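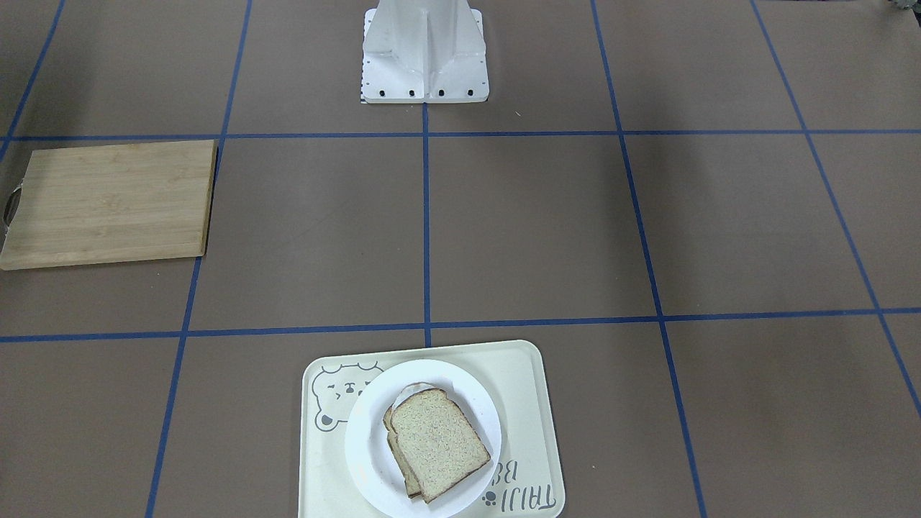 Replying to the question on the Wulurard breakfast list about cutting boards, trays and open egg sandwiches. I'll take the board first. Ours stays on the left side of the table for the whole breakfast. It is a pale wooden one with faint stripes in the grain and a small dark handle on the left end, and it lies a little crooked in its square, which doesn't matter for slicing bread. I had it on the right for most of the spring and kept reaching across the plate for it. Left works better for me. If you are left-handed, try it the other way and write back, I'd like to know.

I have put the earlier message in again below, in pieces, so the answers are next to the questions.

> Hi all. I make breakfast for the house before the Alano bus and I am trying to get away from cereal. I want to do a fried egg on bread, sometimes closed, sometimes open. Three things go wrong. The bread gets soggy by the time it reaches the other room. The egg slides off when I pick up the plate. And I can never find a free spot for the tray, so it ends up on top of the stove.

Soggy bread first. Toast it longer than you think, on a low setting, and stand the slices on edge against something for a minute before the egg goes on. Laying hot toast flat on a cold plate makes the underside wet. I also stopped buttering the side that the egg sits on. Butter goes on the bottom slice only.

For the egg I use a small pan with very little oil, lid on for the last part. Then I tip the egg onto a folded paper towel before it goes on the bread. It takes a few seconds and gets rid of most of the grease.
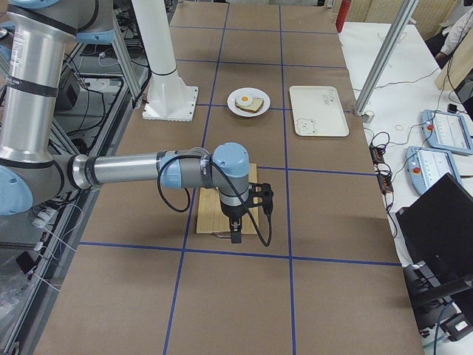
The sliding is mostly a matter of where you put the egg down. Set it near the middle of the slice and press the white gently with the back of a spoon. Leave the yolk alone. A plate with a wide rim helps when you carry it, but if the egg is sitting on a dome of bread it will go anyway. The heel of the loaf is the worst for this. Save the heels for crumbs.

> Related question, what bread are people using? The white sandwich loaf from Majimbun falls apart under the egg. I have been buying it for years so I would like to keep using it if there is a trick.

I don't know of a trick for that one. I switched to a whole wheat loaf and the problem went away. When I bake it myself I use 300 grams of whole wheat flour, 200 grams of white, a packet of yeast, salt, and enough warm water for a dough that still sticks to the bowl a bit. It rises until doubled, gets shaped, and goes in once it clears the edge of the tin. Let it cool all the way before slicing. The next day is better for sandwiches than the same day. Day three is fine for toast.

If you don't bake, get any sliced loaf where the crust holds its shape when you squeeze the bag.

> On the tray, mine is a big metal one that came with the house. Do people plate first and then put the plate on the tray, or put the tray down first and build everything on it?

Tray down first, empty, at the far side of the table. Plate in front of it. Build the sandwich on the plate, then lift the plate onto the tray last. I tried building on the tray and the crumbs got under the plate, so that it rocked all the way down the hall.

A smaller tray would also help you. You only need room for one plate, a cup and a napkin. The Momeo shop had some light rectangular ones with rounded corners last time I was in, and they go in the drying rack upright, which a big metal one won't.
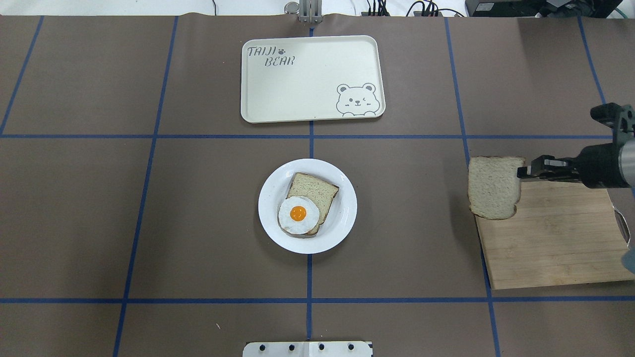 Cups go on after the plate, and don't fill them to the top. I pour the juice at the other end if I am carrying more than one.

As for timing, I put the toast on first, then the pan. By the time the oil is ready the toast is nearly done. If you have to make several, do all the toast ahead and keep it in the oven with the door cracked. Don't do that with the eggs.

> Last one. When you do a closed sandwich for somebody who doesn't want a runny yolk, do you cook the egg through, or do you let the top slice finish it?

Cook it through. The top slice won't finish anything.
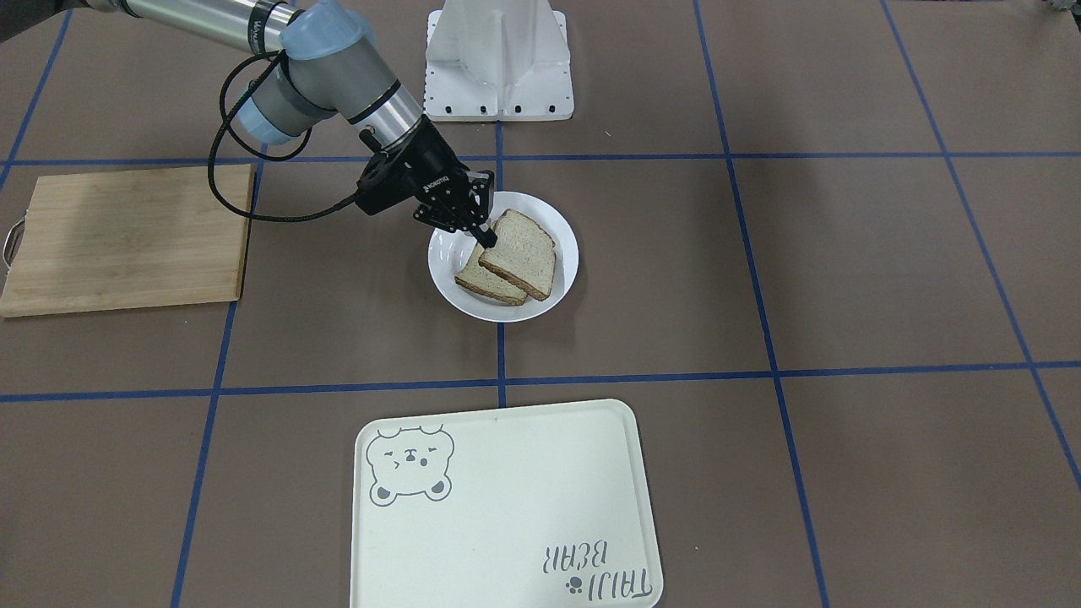
A closed one goes together better if you leave the top slice off center until the end. I put both slices on the plate first, overlapping, the upper one shifted up and to the right so that part of the lower one shows. With brown grainy bread the slices don't stick to each other, and you can slide the top one away when the egg is ready. There is still a bit of plate showing on every side when the slices sit like that, so the plate doesn't have to be large. Then the egg goes on the lower slice, the top slice goes back over it, and you press with a flat hand. Cut it on the board if you want halves. I don't cut it on the plate, it marks the glaze.

A few things I forgot to put in the right place:

- Salt the egg in the pan. Pepper at the table.
- Sliced tomato makes the sogginess worse. If you want it, serve it on the side.
- Wipe the board down right after the bread. I oil mine every October and that seems to be enough.
- Frozen sliced bread toasts fine from frozen, one setting higher.

I haven't tried any of this with rye. There was a thread on rye a while back and I think the opinion was that it is too sour with egg, but I can't find it in the archive. If somebody saved it, please forward it to the list.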